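## Le linge de table, entre usage et conservation

La maison familiale de Troklow conserve un ensemble de linge de table que le présent carnet s'attache à documenter depuis le mois de mars. L'inventaire compte 286 pièces, dont 22 nappes. Il convient d'en préciser les conditions de rangement, question sur laquelle plusieurs lecteurs ont bien voulu m'interroger.

Les pièces sont entreposées à plat, à l'abri de la lumière, dans l'armoire acquise auprès de la maison Alhassan. Le pliage est modifié tous les 10 mois, afin que les fibres ne cèdent pas toujours au même endroit.

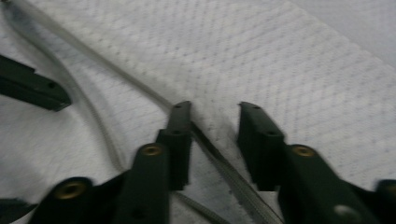

Le blanc demeure la teinte la plus exigeante. Il jaunit dans les plis et supporte mal les lessives chlorées, dont l'emploi est exclu ici. Les surfaces à relief — un fin motif répété en losanges ou en points, comme sur le fond blanc de la photographie — demandent un repassage sur l'envers, sans pression excessive. Les damassés de Wurnine font l'objet du même traitement.

Les nappes trop usées pour le service sont réemployées en housses. Un prochain billet sera consacré aux monogrammes, notamment à ceux du trousseau de Tolusley, dont l'attribution reste à établir.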